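Section 4: Setting up your Flaltis diffuser

4.1 Before you begin

Read this section in full before you connect the Flaltis ultrasonic diffuser to power. The diffuser is intended for indoor household use with water and pure essential oils. It is not a medical device and must not be used to deliver medicines.

You will need:
the diffuser base and lid
the power adapter supplied
the measuring cup
clean tap water at room temperature
one bottle of essential oil from the Homarus or Aseo range, or an equivalent pure oil

Caution: Do not use carrier oils, bath oils or blends that contain vegetable oil. They will coat the ceramic disc and are not covered by the warranty.

4.2 Choosing a position

1. Place the diffuser on a flat, stable and water-resistant surface, at least two metres from televisions, computers and other electrical appliances.
2. Keep the mist outlet clear of curtains, bedding, clothing and untreated timber. Fine droplets of oil can mark fabric and varnish.
3. Run the power cord where it will not be pulled or stepped on.
4. Keep the diffuser and all oils out of the reach of children and pets.

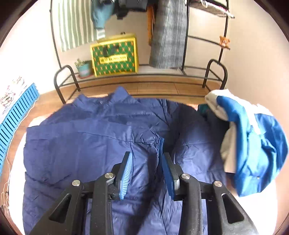
Navy padded jacket with a stand-up collar.

4.3 Filling the tank

1. Make sure the adapter is unplugged.
2. Lift the lid straight up. Do not twist it.
3. Using the measuring cup, pour water into the tank up to the MAX line. The tank holds 238 mL.
4. Add three to five drops of essential oil. For small rooms, begin with three.
5. Replace the lid so that the notch lines up with the mark on the base.

Note: Never fill the tank under a running tap. Water that enters the air vent will damage the fan.

4.4 First use

1. Connect the adapter to the base, then to the wall outlet.
2. Press MIST once for continuous operation or twice for intermittent operation.
3. Press LIGHT to change the colour or to turn the light off.
4. To stop, hold MIST until the indicator goes out.

On the intermittent setting, a full tank lasts almost 282 minutes. The diffuser switches itself off when the water falls below the sensor.

Caution: Persons who are pregnant, who have asthma or epilepsy, or who take prescription medicine should consult a doctor or pharmacist before using essential oils. Stop use and air the room if anyone develops a headache, cough or skin irritation.

4.5 After each use

1. Unplug the adapter and remove the lid.
2. Empty the tank from the side opposite the air vent.
3. Wipe the inside with a soft, dry cloth. Do not touch the ceramic disc with metal or with your fingernails.

For weekly cleaning, see Section 5. Replacement lids and adapters may be ordered through the Hulme service counter.

Section revised 16/04/2023. Approved by Natsumi Tanabe, Product Information.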